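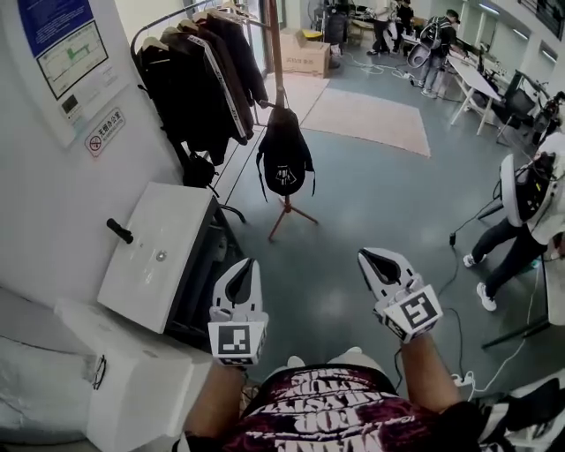
Coat rack and wooden coat stand along the cabinet wall, Lulwood office.

Progress report, March – shared workroom

Work on the entrance side is mostly finished. Jackets and bags now go on the metal rack or the coat stand, and the evacuation notice and no-smoking sign are up on the wall. The cabinet stays where it is until Garg sends a second key.

Of the 130 items on the storage list, 19 still have no assigned place. Neelam Bajpai is going through them with the desk users. We have spent 3 of the 4 installments and expect to stay within the grant.

Still to do: hooks for the far end, and a decision on the beige rug – Sunita Kandpal will get a price for cleaning it by Monday.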